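1/ Budget thread for the second arm at Stilunbridge. We have until October to spend the money, so I've been putting prices next to things.

2/ The arm itself is the easy part. Greditz quoted us the same as last year. Plullen came in 400 lower but wanted extra for the wrist camera, so it evens out.

3/ Gripper fingers: budget for spares. A pair from Grube is 28 and I've put down four pairs. Soft tips wear out first.

4/ Total so far is 1,632 for everything that isn't the arm. Over 700 of that is tables, cloths, clips and lighting – more than I'd planned.

5/ Power is the line people leave out. List every charger and adapter before you choose a strip, and check that a cube plug doesn't block the socket next to it. We're on a round white strip for the plugging tasks, set on the checked cloth.
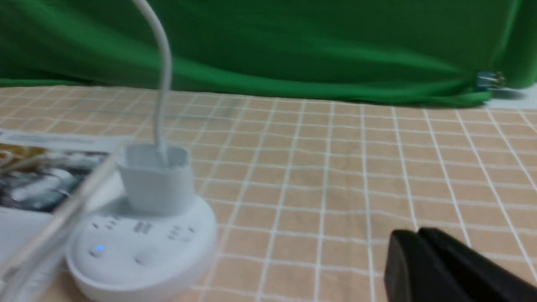
6/ Cables next. I'm pricing longer ones, plus a few spares of each. Will post the full sheet when Plullen confirm delivery.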